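Arthorpe Entraide > Maison et rangement > Petits objets

Vide-poche en carton sur la table du salon : comment l'organiser pour que ça tienne ?

Posté par zepeda_deux le 13 décembre
Vu 129 fois

Bonjour à tous,

J'ai une table près de la porte qui sert à tout. On y pose les clés en rentrant, les briquets, les stylos, le téléphone quand il charge, les médicaments du moment, et parfois ce qu'on a dans la poche. En mai j'avais acheté une boîte à compartiments Okside, mais les cases étaient trop petites : le flacon de comprimés ne passait pas debout et le ruban adhésif restait à côté. Je l'ai donnée.

Depuis, j'utilise un plateau en carton blanc, ouvert sur le dessus. C'est léger, ça ne coûte rien et je peux écrire dessus. Le problème est que la moitié des choses finit quand même sur la nappe. Le plateau se remplit avec ce qui est gros, et tout ce qui est plat ou petit reste autour.

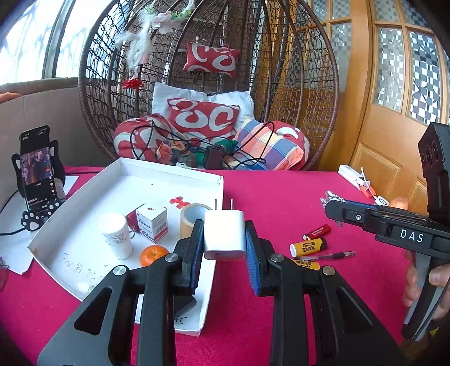

Le plateau avec le flacon, la boîte de médicament, le ruban de masquage et la mandarine ; l'adaptateur secteur juste au-dessus, les briquets et le stylo à droite.

Mes questions :
Est-ce qu'il vaut mieux un seul grand plateau ou plusieurs petits ?
Où mettre l'adaptateur secteur ? Les broches accrochent tout, et le câble du support de téléphone traîne déjà sur la gauche de la table.
Est-ce que les médicaments peuvent rester là ? C'est pratique pour ne pas les oublier, mais je me demande si c'est une bonne idée.

Je ne veux pas de meuble en plus, il n'y a pas la place avec le fauteuil suspendu derrière. Budget maximum 21 euros.

Merci d'avance.

3 réponses

nappe_rouge
Inscrit depuis longtemps, 40 messages

Bonjour,

J'ai eu le même souci dans mon entrée. Je vous conseille deux plateaux, un pour ce qui sort de la maison et un pour ce qui y reste. Dans le premier : clés, briquets, stylo. Dans le second : ruban adhésif, adaptateur, papiers pliés. Le premier se met du côté de la porte et il doit être bas, avec un rebord de deux ou trois centimètres, sinon on ne jette pas les clés dedans, on les pose à côté. Un couvercle de boîte à chaussures suffit pour essayer pendant une semaine avant d'acheter quoi que ce soit.

Pour les briquets, gardez-en un et rangez les autres dans un tiroir fermé, surtout si des enfants viennent chez vous. Évitez aussi de les laisser près d'un radiateur ou derrière une vitre en plein soleil.

L'adaptateur, je le mettrais couché, broches contre la paroi du plateau. Si vous ne vous en servez pas tous les jours, glissez-le dans une petite pochette en tissu avec son câble. Pour le câble du support, une attache adhésive sous le bord de la table règle la question. J'utilise celles de Skadeo, le paquet était à 17 euros, mais une pince à dessin fait pareil. Par contre l'adhésif ne colle pas sur une nappe, il faut le fixer directement sur le bois ou le métal.

Les médicaments, non, je ne les laisserais pas sur une table de passage. Une étagère en hauteur, au sec, hors de portée des enfants, et pas dans la salle de bains à cause de l'humidité. Pour ne pas les oublier, programmez une alarme sur le téléphone. Gardez toujours la boîte d'origine avec la notice, et demandez à votre pharmacien si vous avez un doute sur la température de conservation.

Et la mandarine va dans la cuisine. Si elle s'abîme dans le carton, le fond prend l'humidité et il faut changer le plateau.

cartonpate

Un seul plateau mais plus grand. Deux, ça devient trois et puis toute la table y passe.

rangetout_59
Inscrit depuis mai

Je suis d'accord avec la première réponse pour les médicaments, moins pour le reste. Si vous gardez le carton, vous pouvez le diviser vous-même. Coupez une bande dans un autre carton, à la hauteur du rebord, et fixez-la avec votre ruban de masquage. Il se décolle facilement si la séparation n'est pas au bon endroit. Mettez la partie étroite devant pour les stylos et les briquets, la partie large au fond pour ce qui tient debout. Comme ça le flacon ou le rouleau ne cache plus les petites choses.

Pensez à vider le plateau une fois par semaine, le même jour que les poubelles par exemple. Ce qui n'a pas servi retourne à sa place.

zepeda_deux
Merci pour les réponses. Je vais commencer par la séparation en carton, j'ai tout sous la main. Les médicaments partent sur l'étagère du couloir ce soir. Pour le câble je regarderai si la pince à dessin tient avec la nappe.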